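Testbericht: Übungsset „Küchentisch“ von Flemby, benutzt in unserer Roboter-AG

Ich leite seit August eine Roboter-AG für die Oberstufe und habe für unser Projekt ein Set mit Gegenständen zum Greifen gesucht. Vorher haben wir mit Holzwürfeln von Tadmont geübt, aber das wurde den Schülern schnell langweilig. Das Set von Flemby hat 200 Euro gekostet, der Tischofen war bei uns schon vorhanden.

Die Aufgabe in der AG heißt „Tisch decken“: Der Arm soll Obst und Geschirr an einen bestimmten Platz bringen. Wir bauen am Montag alles auf und arbeiten meistens in zwei Gruppen.

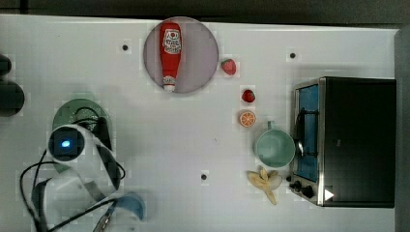 Gut gefällt mir, dass die Formen so verschieden sind. Eine Erdbeere ist klein und verlangt eine genaue Position, die Ketchupflasche ist lang, und bei der Banane mit der offenen Schale muss man überlegen, wo man überhaupt greift. Meine Schüler haben darüber länger diskutiert als über den ganzen Programmcode. Auch für die Bilderkennung ist das Set nützlich, weil rote Sachen mehrmals vorkommen und die Farbe allein nicht reicht.

Weniger gut ist der Teller. Er ist flach, und unser Greifer bekommt den Rand nur schwer zu fassen. Die Anleitung hat 25 Seiten, davon sind die meisten allgemeine Hinweise. Ich hätte mir lieber ein paar fertige Übungen mit Lösung gewünscht. Eine Liste mit den Gewichten fehlt auch, wir haben alles selber gewogen.
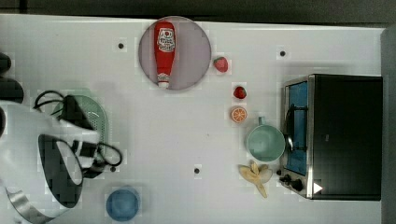 Der Aufbau mit blauer Schüssel und grünem Sieb, von oben gesehen.

Das größere Set von Warik habe ich auch angeschaut. Es kostet aber 1000 Euro, und so viel Geld hat unsere AG nicht. Bestellt habe ich bei Ghasemi, die Lieferung war pünktlich und gut verpackt.

Ich gebe vier von fünf Sternen. Für Anfänger würde ich zuerst doch die Würfel nehmen und dieses Set erst im zweiten Halbjahr.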